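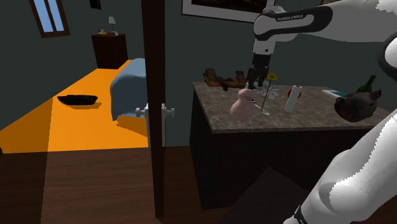 Kitchen rendering with marble-topped counter and dark brown cabinet base

About Hajdu Kitchens

Hajdu Kitchens designs, builds and installs fitted kitchens for private homes, rental buildings and small places of business. The company is privately owned and operates from 2 sites: the Mumar Road workshop, where all cabinets are cut and assembled, and the Clikance Street showroom, where customers meet with our design staff.

Our History

The company began as a cabinet repair shop serving older homes in the Mumar Road area. Much of the early work consisted of replacing doors, drawers and hinges on kitchens that were otherwise sound. Requests for complete kitchens followed, and the repair shop was expanded into a full workshop of 4,000 square feet. Repair work remains part of the business and is still accepted for kitchens made by other firms.

To date the company has completed 1,564 kitchens. A record of each one is kept at the workshop, including the final drawings, the finish used and the hardware fitted, so that a matching door or shelf can be made many years after installation.

How We Work

Every project starts with a visit to the home. A member of the design staff measures the room, notes the position of water, gas and electrical lines, and discusses how the household cooks and stores food. A computer rendering and a written price are then prepared. No deposit is taken until the customer has approved both.

Counters are ordered only after the base cabinets have been set and leveled. This adds time to the schedule - usually more than customers expect - and we ask that it be taken into account when a move or a family event is being planned. Plumbing and electrical connections are carried out by licensed trades under separate contract.

The Jamano Line

In addition to custom work, the company offers Jamano, a line of standard cabinets in fixed widths. Jamano cabinets are made in the same workshop and are intended for apartments, laundry rooms and smaller budgets. Owners of rental buildings may order replacement parts by the number printed inside each door.

Visiting the Showroom

The Clikance Street showroom holds 200 door and counter samples, which may be borrowed overnight. Design meetings are by appointment. The workshop is closed to the public, and both sites close for the first week of August.

Page last updated Jul 21, 2024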